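Kisusska Table Linen
Tablecloths for dining rooms, halls and residential care

Product range: Ellow (plain), Rocha (printed), Hokow (coated)
Page last revised August 25, 2023

Overview

Kisusska supplies tablecloths to community halls, aged care residences, guest houses and private homes. The range is cut and hemmed to order, and all cloths may be purchased singly or under a standing supply agreement. Colours and prints are reviewed each January. Discontinued prints remain available to existing account holders until stock is exhausted.

Ellow

Ellow is a plain-dyed cotton cloth for everyday service. It is finished with a double-turned hem and mitred corners. The cloth may be machine washed at temperatures up to 90 degrees and is suitable for commercial laundering. White and ivory are held in stock; other colours are dyed in batches and are subject to a longer lead time.

Rocha

Rocha is a printed cotton cloth in a lighter weight. It is intended for morning tea, card tables and domestic dining. Prints should be washed at a moderate temperature with a detergent free of optical brighteners. Some softening of colour is to be expected over the life of the cloth and is not treated as a fault.

Hokow

Hokow is a coated cloth that may be wiped down between sittings. It must not be ironed, tumble dried or folded for long periods. Customers are advised to store it on the cardboard roll provided - replacement rolls can be ordered at cost.

Measuring and ordering

Measure the length and width of the table top, then decide on the drop, being the distance the cloth is to hang below the edge. Add twice the drop to each measurement. For round tables, add twice the drop to the diameter. Orders should state the finished size required; an allowance for shrinkage is added in the workroom.

The minimum order for account holders is 4 cloths of the same size. Orders of 12 or more are packed in labelled bundles. Private customers may order a single cloth in any standard size.
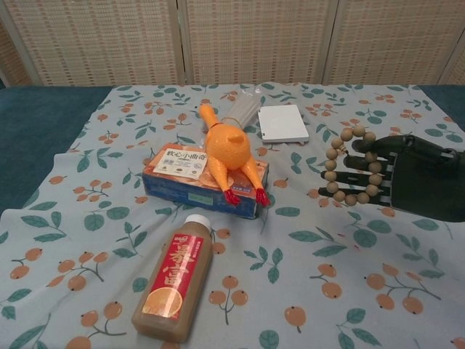
Prints differ in how readily they show creasing, and this should be weighed where cloths will be laid without pressing. A plain cloth in a dark shade reveals every fold line. A small scattered motif, such as orange berries and green leaves on light blue-grey, remains pleasant to look at even when the fabric is a little rumpled. Where a crisp finish is required, press the cloth on the reverse side while slightly damp and hang it over a rail until needed.

Returns and enquiries

Uncut and unwashed cloths in standard sizes may be returned in their original wrapping. Cloths made to a customer's own measurements cannot be returned unless faulty. Enquiries about fabric samples, account terms and repairs should be directed to Roswitha Sutter, Customer Accounts, quoting the product name and finished size.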